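2020-06-03
Kerkwood bench, bag packing, produce set

Picked up where the January notes stopped. Purpose today: settle the bag and the load order for the fruit set so that everyone packs it the same way. Canned goods and boxes are a separate entry.

Bags

Three types on hand. The paper ones from Nirkstead are out for now. They stand up well when new but the fold lines go soft after a morning of use, and the base then opens at an angle. The clear produce bags have no handles and were only tried for comparison. That leaves the pale yellow carrier with the orange print, from the Achari pack. Thin film, translucent, two loop handles. All entries below refer to this one.

Flat, the carrier is hard to open. The two sides cling, more so straight off the stack. Opening by the handles alone gives a slot. Opening by the handles and then pressing the base down onto the table gives a usable mouth, and the base stays put once there is any weight in it. Carriers that have been used 2 or 3 times open more easily and stand worse. Rotate them out when the handles have stretched to the point where the loops no longer match.

Fruit

All artificial, from the Avonov box. Red apples, dark grapes, green grapes, and the orange-pink one that the packing list calls a peach and the box calls an apricot. I have left it as "peach" in the log for consistency with January. Weights are low compared with real produce, so the bag does not pull itself into shape the way a grocery bag does. Total load limit for this carrier was set at 800 g in January and the full fruit set is well under that.

Grapes are the awkward item. The bunches are flexible and the outer grapes catch on the rim on the way in. If a bunch goes in first it spreads over the base and the apples then sit on top of it and roll. If it goes in last it holds its place between the apples, but it sits high and the handles drag across it when they are brought together.

Load order, as settled today:
Peach first, pushed to the side.
Apples next.
Green grapes, stem end down.
Dark grapes last, middle of the mouth.

Handles

Most of the afternoon went here. The handles crumple into a rope when gathered and do not come back to a flat loop without help. A twisted handle carries the load fine but shortens, so the bag leans toward that side. The free handle tends to fall to the table and has to be found again. Lifting with only one handle tips the top layer toward the low side. With the dark grapes on top this is usually recoverable. With an apple on top it is not.

Smoothing the handles between runs takes longer than the packing. Trial 27 was run without smoothing and the gathered handle was stiffer and easier to keep hold of, at the cost of a narrower mouth. Worth repeating with a new bag before changing the procedure.

To do

Relabel the peach on the box, one name only.
Order more of the yellow carriers, same film weight if they still stock it.
Wipe down the booth tabletop. Adhesive residue at the front is catching the base of the bag.
Try the load order with the green and dark grapes swapped.
Check whether the printed side should face front or back. At present it is whichever way the bag comes off the stack. 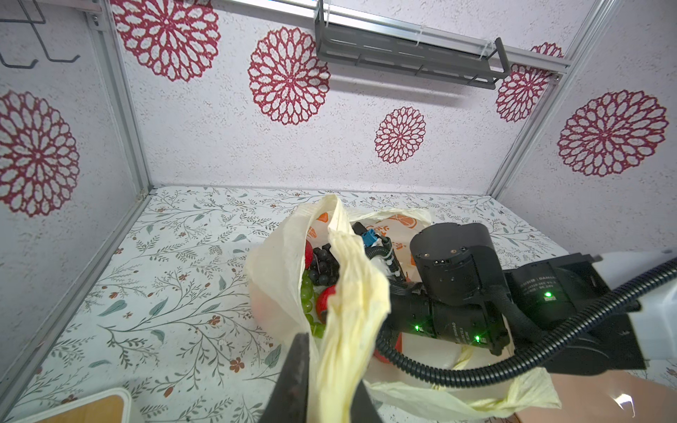 Yellow carrier with fruit set, one handle gathered, the other down on the table. Print on the far side.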